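Grolisix Two-Hand Gripper Set
Vidgate / Home and Light Shop Equipment

Hand-held grippers for recording everyday chores, sold as a left and right pair. Item 367.
Ships from our Flellosside warehouse in 12 working days.

Overview | Can a machine do it yet? | Specifications | Ordering 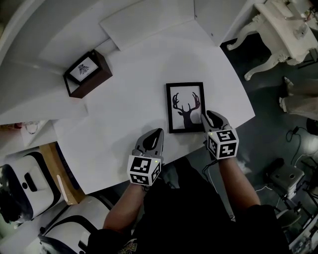 Maren Tolliday
Applications Engineer, Vidgate

Most people who call about the Grolisix want to know if a machine can tidy a room. My answer is that it can do parts of the job. Moving a known object across a clear table is fairly dependable now. Picking up a picture frame that lies flat is harder. There is very little edge to hold, and the fingers have to get under a corner without dragging the frame along. A person does this without thinking. We ask buyers to record it many times, from both sides and with frames of different thickness.

The set records how people do these jobs. Someone holds a gripper in each hand and does the chore at a normal pace. The recordings can then be used to train an arm fitted with the same fingers. The set does no work by itself, and we don't sell it as a finished household robot.

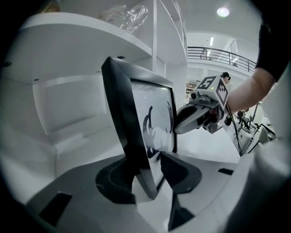

Reach is the next question. Shelves are difficult because the wrist has to turn in a small space, and anything with a stand or a foot can tip when it is pushed from the side. Clear plastic is still a problem for most camera systems. If your job includes bags or drinking glasses, plan on extra recording time and expect more failed attempts from the arm.

Shop work is a little easier. Parts come in the same sizes, the bench stays put, and a failed pick can go back in the tray. Our own bench test at Flellosside uses 86 small parts, and we repeat it whenever the finger pads change. We have no home test that is nearly as tidy.
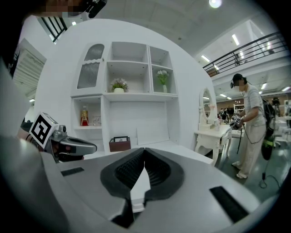

For a first home project, choose one chore and one room. Putting ornaments back on a shelf is a good size. Laundry isn't, and neither is a full kitchen. Our planning sheet starts at 1000 recordings for a single chore, with the objects moved between takes. Two people can share the recording if both have practiced first.

Specifications
Supplied as: one left gripper, one right gripper
Finger pads: replaceable
Carry case: Cuadros hard case, included
Warranty: 12 months, pads not covered

Ordering
Sold in pairs only. Spare pads are listed separately under Parts. Orders placed before noon are confirmed the same afternoon. The next production run is in December.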